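Running a heist in Fodico, or how my players lost a cargo bay

I finally got my group to the Fodico sector in February, after promising it to them for the better part of a year. If you haven't met it, Fodico is my homebrew setting for our science fiction game, a cluster of cranky little mining worlds held together by debt, bad coffee and one enormous station called Hlongwane. I've been scribbling notes on it forever (the binder is embarrassing) and I was so ready to show it off.

So of course they ignored nearly all of it and decided to rob the customs house.

I had a whole evening planned around a missing survey ship! There was a distress call, a map, a creepy moon, the works. But early on I mentioned that the customs house was holding a crate worth 3000 credits, purely as color, and four pairs of eyes lit up. The survey ship is still out there. I assume the crew are fine.

What I'd prepared for the customs house

Nothing. I had a name for the security system, Ident, and a note that said "annoying." That was it. Ident checks everybody who goes through a door against the station register, and I decided on the spot that it also talks, in a very polite voice, and that it never forgets a lie. If you tell it you're a plumber at one door, you had better be a plumber at the next one too.

This ended up being my favorite thing in the whole session. Our pilot told it she was a fish inspector. Our medic, two doors later, told it he was her fish. I let it stand because the dice were very kind to him and I was laughing too hard to argue.

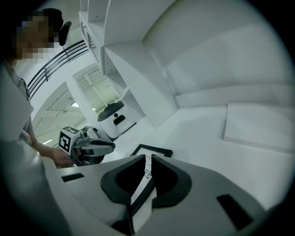

Rules stuff, for those who like that

I used a simple suspicion track for the break-in. Every lie, loud noise or failed roll adds a point, and when it hits 43 the whole station locks down. Yes, 43 is a silly number. I started with ten and they blew through most of it in the first corridor, so I rolled some dice behind the screen and went with what came up. With small fails worth a point and big ones worth five, it held up for the rest of the night, and I'd use it again.

I also stole an idea from an old board game and let them call 2 flashbacks each. You pay a little cash, describe something your character set up earlier, and roll to see how well it went. My players are terrible planners, so this saved us an hour of arguing over a floor plan I hadn't drawn.

The one thing I'd change is Fodo. Fodo is the cargo robot I threw in as a guard, and I gave it far too much armor. The fight dragged. In the end our engineer talked it into going off shift, which was great, but we'd spent so long shooting at the poor thing that I'd already eaten all the pretzels.

So what was in the crate?

I had no idea, and they opened it right there in bay 838 with the alarms about to go. I looked at my notes, panicked, and said "another crate." Then they vented the bay by accident and lost their own cargo along with half the evidence.

Next session they want to open the second crate. I have until then to think of something good, and if you've got a favorite mystery-box answer please leave it in the comments. Anything but an egg. We did an egg last campaign and they still bring it up.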